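Gripper build, Sistcombe
Thursday, evening session

Picked up where I left off with the finger slides. Both fingers were closing unevenly last time, the left one arriving a bit before the right. I had blamed the springs. Swapped them over and the fault stayed on the left, so the springs are fine and go back in the box.

Took the slides off again and cleaned them. The left carriage had a smear of dried threadlocker inside it from when I put the end stop on. Scraped it out with a wooden stick, wiped it down, one drop of light oil, wiped most of that off too. It runs freely now. I should have seen it the first time I had it apart.

Fingers: these are the second print, with the slot. The first ones were solid and too stiff, they pushed soft things out of the way before they got hold of them. With the slot there is some give and the tip follows the shape of what you are picking up. Same filament as before, the Casard one, dried overnight. One hole came out tight and needed opening with a hand drill. Note for the next print: add a little clearance to that hole in the drawing and stop fixing it by hand every time.

Weight with the fingers on, no cable: 285 g. The kitchen scales are not wonderful but they have agreed with themselves on repeat. I'd like it lighter. Most of what could go is in the rear half of the body, where the walls are thicker than they need to be.

Recording: left the Skerkura logger at its default settings and it dropped the first part of both test runs. The lights came on, the file was there, but the start was missing. It wants a few seconds after power-up before you press anything. Added a wait of 800 ms in the start script, which was not enough, then changed it to 3 seconds and got clean starts after that. Crude, but it will do until I can read the ready signal properly.

Cable still pulls when I reach across to the far side. Tried it over the wrist and under the wrist. Under is better. A clip on the sleeve would probably sort it out.

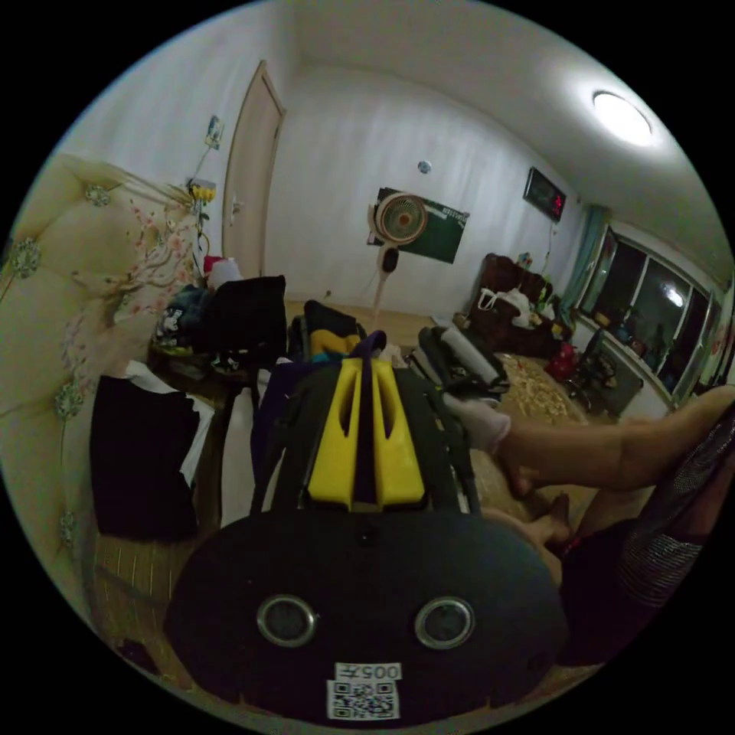 Grip test next, on odds and ends. Small flat things are still bad. The tips ride over the edge and close on nothing, and I have to come in at a slant to get anything up. Thin rubber on the inside faces might be enough. There is an offcut in the Patrício tin, try that before buying sheet.

Thicker things are fine. Rolled cloth, a marker, a tape reel, all picked up and put down without slipping. My hand gets tired after a while — the trigger spring is stronger than it has to be. Go down one size when I order next.

To do:
– clearance on the finger hole, reprint one pair
– rubber on the tips, then the flat things again
– lighter trigger spring
– sleeve clip for the cable
– ready signal in the start script, take the wait out
– thin the rear walls, but only once the rest has settled

Bench copy of the script is the current one. The one in the shared folder is old, please don't run it. I'll replace it when the wait is gone.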